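Home | Screenings | Get Involved | Archive | Contact

Call for Short Film Jurors: Tendalell Film Nights

December 2020 | Reading time: 2 min

Print this page | E-mail to a friend

We are looking for 21 people who love movies and are willing to argue about them kindly. Every year the Tendalell Film Nights in Platville puts together a viewers' jury, and every year it is the part of the festival I look forward to most, even more than opening night (please don't tell the filmmakers). You don't need to have studied film, or written about it, or seen all the right classics. We would like people who sit through the credits and then want to talk in the parking lot.

Jurors watch the short films at home between now and spring, a handful each week, and send us a few lines about each one. We meet by video call every other week, and those calls do tend to run on, so put the kettle on first. The final vote is in June. The winning director receives the Sjöberg Prize of $3,000, and the runner-up gets $600 toward the next project.

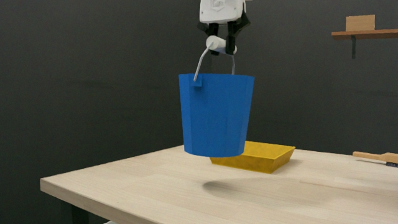

Do I have to watch every film that was sent in?

Our readers have already gone through all 404 entries, so you will only be given the shortlist for your own section: drama, documentary, animation or comedy.

The work is unpaid, I'm sorry to say, but each juror gets a pass for two to the whole festival and our printed catalog. You should be 18 or older and have a decent internet connection. If you have a film in the competition, or helped make one, please sit this year out and come back to us next time!

To apply, write us a page or so about one film you have changed your mind about, and how that happened. Valtteri Kiiskinen and I read every letter ourselves, usually twice. Tell us which section you'd like, too, and we'll do our best to place you there.

Warmly,
Orvokki Heinonen
Jury coordinator

Print this page | E-mail to a friend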